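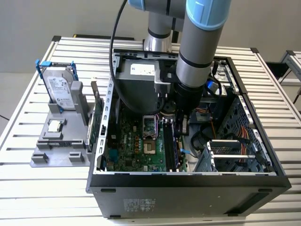 MINUTES | Refurbishment Working Group

Noonan Community Workshop, Prirside
December meeting, held in the back room at 14 Tredeck Lane, 7.30 pm

Present: Kazuhiro Sugawara (chair), Delyth, Omar, Frances, Pete R., Anjali (minutes)
Apologies: Pete W., Graham

1. Minutes of the last meeting

Agreed, with one correction. Under item 5 the padlock for the side gate was bought by Frances, not Delyth. Frances has now been paid back.

2. Matters arising

The key for the lower cupboard has been found and is back on its hook. Omar has asked Clirkent again about the missing delivery note and is waiting to hear.

The shelf by the door is still not fixed to the wall. Pete R. to do this before the next meeting. Nothing heavy to go on it until then.

3. Desktop towers

Clirkent have let us have 40 used desktop towers. They are stacked along the back wall and under the window. Delyth has started an intake sheet for each one and taped it to the case. Please do not take the sheets off, even if the tape is in the way of the side panel. Move it to the front.

The order of work was gone through again as two people had missed the last session. Lay the tower on its side on the slatted bench, panel off. Look at the memory and write down on the sheet what is in each slot. Check the processor socket. If it is empty, write EMPTY in capitals and say whether the load plate and lever are still there. Then drives, then power supply.

It was agreed that memory can stay in the board until the board has been looked at properly. Pete R. had been pulling it all out first and putting it in one tray, and then it was not possible to say which modules had come from which machine. He will stop doing this.

Boards with an empty socket were discussed at some length. Frances asked if they were worth keeping at all. Delyth thought so, as we have a box of loose processors from the spring clear-out and a few may fit. The sockets have bare contacts and should not be left open on the shelf overnight. Covers to be fitted if we have them. Frances to look in the blue crate, and if there are none there, to ask Clirkent.

Action: Frances, socket covers. Delyth, to sort the loose processors by type and list them.

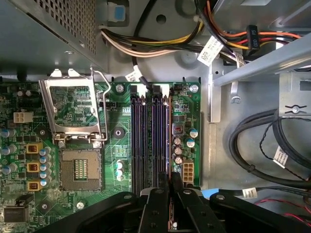 Kazuhiro said that the memory slots were where most time was being lost. People open the catch at one end, pull, and then wonder why the module will not come. He would like everyone to check the catches before touching a module, and to lift it straight up by both ends with no rocking. Putting back is the same the other way round, with the notch lined up first. If it does not go in with a firm push it is the wrong way round or the wrong type, and should go back in the tray.

Omar asked if this could be written up and pinned over the bench. Agreed. Kazuhiro will write it and Anjali will type it. One side of A4 only.

Delyth asked about dust. Several of the cases opened so far were bad round the power supply. Cleaning is to be done in the yard, not in the back room, and not while the ceramics group are loading the kiln next door.

4. Cables and small parts

The drive power cables are being left hanging loose and get caught when the panel goes back on. They should be tucked in beside the drive cage and tied. Reusable ties are in the second drawer.

Screws: one pot per machine, pot stays with the machine. The mixed tin is full and is not to be added to. Anjali offered to sort it over the break. The group thanked her.

5. Money

The account stands at £363. Out of this we still owe for the last lot of thermal paste and the ties. Pete R. asked for a second bench lamp, up to £30. Agreed. Omar asked for a label printer. Not agreed for now, to come back when we know what the first machines bring in.

Asking price for a finished tower was left over to the next meeting. Delyth wants it kept low for schools. Omar pointed out that we need to cover replacement drives at the least.

6. Wiping of drives

No change. All drives are taken out, marked with the sheet number and put in the locked cupboard. Graham does the wiping and signs for it. No drive leaves the building until he has signed.

7. Any other business

The tap in the kitchen is dripping again. Reported to the landlord.

Frances reminded the group that mugs are not to be put on the bench, including the end nearest the door.

Pete R. has a monitor stand if anyone wants one.

8. Next meeting

January, same time, same room. Delyth to chair as Kazuhiro will be away.

Meeting closed 8.50 pm.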